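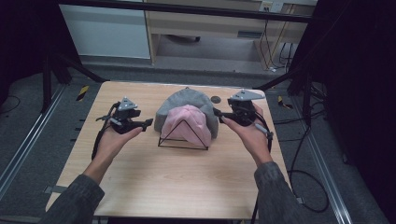 Hand-held gripper pair from Oksanen – gallery

On this page we show the pair we offer for rent from our room in Datdale. One gripper goes in each hand, and both work by cable. The rental is 27 euros per day, or 262 for the full course of 19 days. Delivery to Flisusville and Bretgate is included in the price.

Soft goods are the task which our customers ask for most often, so we practise with knit hats, one grey and one pink. Please try soft things first and hard things later.

For a free trial of 5 hours, write to Vilho Lindqvist. More pictures will be added in March.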